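Site Visit Report: Niven Claims Administration Center, Open Day

Filed under: Class actions, notice and settlement administration

Niven opened its processing floor to outside counsel for one morning in May. The center handles notice mailing, claim intake and payment for wage and hour settlements. We attended to see how late and deficient claims are treated, a point that has come up in three of our pending matters.

The tour began at 10 with mail intake. Each returned envelope is scanned unopened, then slit, and both images are tied to the class member's record. The postmark controls timeliness. If it can't be read, the received date is used, less three days.
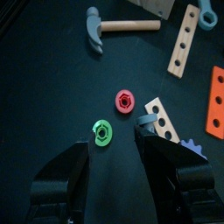 Undeliverable notices go to a separate queue for address tracing. Niven runs one trace per record and remails once. A second trace is done only if the settlement agreement calls for it, so counsel should put that in the agreement if they want it.

Claim data is held in Nandura, a case database that logs every edit by user and time. We were shown a test matter, Irden, with 61 deficient claims. Most lacked a signature. A few listed work dates outside the class period. The system drafts the cure letter, and a reviewer approves it before it goes out.
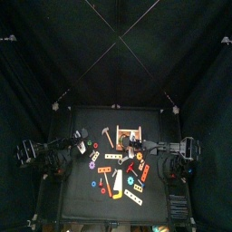

Mansa Eshun asked whether a class member who disputes a workweek count gets the same cure period as one who forgot to sign. The two run on different clocks. Workweek disputes go to the employer's payroll records first, and the deadline is tolled until those records come back.

Payment was covered last. Checks and electronic transfers are issued from a qualified settlement fund, with wage and non-wage portions reported separately. Uncashed checks are voided on the date in the order and reconciled against the bank file from Skutbridge.
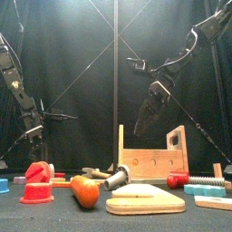
Open items

Written procedure for illegible postmarks: requested from Niven.
Sample cure letter in Spanish: requested.
Trace and remail fees: to be confirmed before the next bid.

Report prepared by Ewurabena Quaye.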